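Rilero (software)

Rilero is a task-planning and control framework for two-armed mobile robots working in furnished homes. It sits between a perception stack and the joint controllers, and turns a goal such as "empty the washer" into an ordered set of reach, grasp, carry and release steps. The core was written by Sarita Semwal as a scheduler for the Marulanda simulator and was later split off as a separate package.

Architecture

The framework has a planner, a skill library and a monitor. The planner builds a tree of candidate skills and checks each branch against a scene graph. The library in the current release holds 16 skills, 13 of which can run on either arm. The monitor compares expected and measured contact at the fingers and can stop a skill between control ticks. Plans are stored as text files, so a failed run can be replayed offline with Clastholm, the log viewer shipped with the package.

Scene graph

Objects are held as nodes with a pose, a shape class and a list of relations (inside, on, attached to). Doors and drawers carry one extra value for joint angle. Nodes that have not been observed for 159 consecutive updates are marked stale and must be looked at again before a grasp is planned.

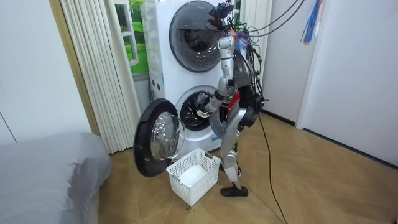
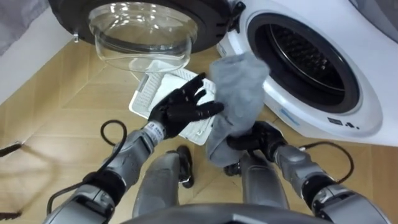 Laundry handling with a front-loading washer

Cloth is treated as a special case in the planner. A rigid item has one pose and a short list of grasps, while a garment has neither, and Rilero stores only a bounding volume and a set of candidate pinch points. The drum is modeled as a cylinder with a keep-out ring at the gasket. An open door is added to the collision map as a separate body – the thick black rim of the door and its clear, curved window are fitted as one shallow bowl, as depth readings through the window are unreliable. While one hand holds a gray cloth, the other is planned on its own branch, and the two branches share a lock on the space in front of the drum.

Motion sampling inside the drum is capped at 2,000 samples per query. If no path is found, the planner asks for a new base position and starts again. Early versions had no cap and could stall at this step.

Limitations

Transparent and dark, perforated surfaces remain difficult for the default depth filter. Cable drag is not modeled. Folding is outside the skill library, although a separate branch named Truvdale adds edge tracing for flat towels. It has not been merged – its grasp format differs from the one used in the main package.

See also: Clastholm; Marulanda; Task and motion planning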